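Teaching by hand, week three

February 2019

I spent most of this week pushing the arm by hand. The task is a simple one: start from the home position, come down over the board, touch the tool to a block and slide it to the front. I hold the wrist, the arm goes slack enough to follow me, and the controller logs the joint angles until I let go of the button.

I have 87 recordings that I would keep. I threw out another 59, mostly from the first two days, when I was gripping too hard and fighting the arm on the way down. You can see it in the joint plots as a sawtooth. Holding it lower, near the collar, and moving from the shoulder fixed most of that.
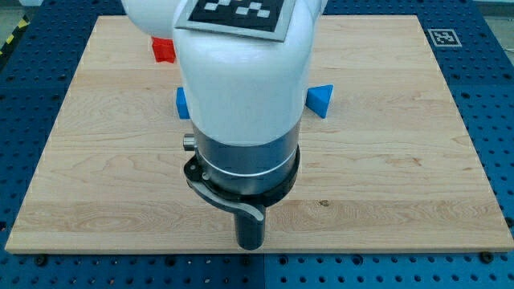
The other thing I changed was speed. I was going slowly to be careful, and the playback came out slow too, with long stalls where I had stopped to think. Now I practice the move a couple of times with logging off and then record it in one go. Most takes come in under 3000 samples, and they need a lot less trimming.

I also tried the remote setup with the Valta hand controller. It keeps my arms out of the way of the overhead camera, but I can't feel when the tool meets the block, so I push too far. For anything with contact I am sticking with hand guiding. For plain reaching moves the controller is fine and easier on my back.

Next I want to start the blocks from different spots on the board and see how badly the playback does. I expect badly. The logs are going on the Flokesside drive, in the folder marked 903, if anyone from the group wants them.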